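Stinport Workshop: Robot Good Practice Group
Minutes of the regular meeting, Friday, August 13, 2021

Present: Aisling Rafferty (chair), Arvid Åberg, Ita Mac an tSaoi, Finbarr Duggan (minutes)
Apologies: Rónán Mac an tSaoi

1. Minutes of the July meeting

Approved with one fix. Item 4 should say that the Skindis arm gets its brake check before the first shift of the week, and we had written "after." Arvid spotted it. Thank you, Arvid!

2. Matters arising

The new floor tape is down at the Daly bench and everybody likes it. Ita said people now walk the long way around without being asked, and she would love to see the same tape at the packing end. Aisling will order more.

The stop button drill went really well. Everyone on the day shift found and pressed the right button on the first try. Evening shift still has to do theirs.

3. Close work over trays

This took up most of the meeting and was a great discussion. Arvid has been going through our house rules for jobs where the gripper works low over a container, and he thinks we can make them a lot shorter and a lot clearer. The present text runs to 700 words. Ita asked who has read it to the end lately, and only Arvid had.

He brought up a view from the wrist camera to talk the draft through.
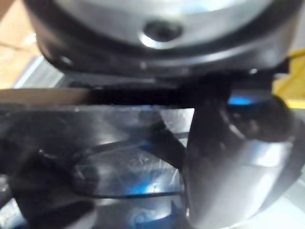
Item 3: gripper finger close to a clear plastic tray, wrist camera view.

Arvid's first point was about clear plastic. A scratched tray throws light back at the camera in streaks, and he would like us to have a rule on when a tray gets retired. Finbarr suggested a check at the start of each week, with a reference tray kept on the shelf so that people have something to compare against. Ita was very keen on this and offered to pick the reference tray herself.

Second point, clearance. The draft says that the taught approach height must leave at least 20 mm between the lowest part of the gripper and the rim of the container, and that the last part of the move down is done at slow speed. Finbarr asked if that applies while teaching as well as in normal running. Arvid said yes, both, and will add the words.

Third point, hands. Nobody reaches into a container while the arm is enabled, even if it is standing still. We all knew this one, but it is on page 2 of the current rules and Aisling wants it as the first line on the new sheet, in big type. Agreed with real cheer.

There was some back and forth on who may change a taught height. Ita feels any trained operator should be able to raise it. Lowering it is another matter, and the group settled on a second person signing for that. Finbarr wondered about night work, when there may be only one trained person in. Left open until Rónán is here, as he writes the rota.

Decided: Arvid to cut the draft down to one page, both sides at most, and bring it next time.

4. Gripper inspection sheet

Ita has tried out the Dremico sheet for two weeks and is delighted with it. It asks for screws, finger surfaces and cable run, in that order, and takes her less than the length of a coffee break. She has filled in 47 of them so far and only one had to be redone (wrong arm number at the top, her own fault, she says).

Aisling asked for a box for "what did you do about it" next to each fault. At the moment a loose screw can be written down and then there is no record of it being tightened. Ita will add the box.

Finbarr asked that old sheets stay in the blue binder until we agree how long to keep them. Agreed.

5. Training

Two new starters want to join the teach pendant course. Arvid is happy to take both and says he still learns something every time he runs it. Aisling reminded us that starters work with a trained person beside them until their card is signed.

6. Any other business

The lamp over the Daly bench flickers. Finbarr to report it.

Ita would like a visit to the Skindis cell for everyone who works at the benches, to see how they mark their zones. Lots of interest. Aisling to ask for a morning.

Actions
Aisling: order floor tape; ask about the Skindis visit
Arvid: one-page draft on close work over trays
Ita: reference tray; new box on the inspection sheet
Finbarr: lamp; evening shift stop button drill
Rónán: night work and second signature, for next meeting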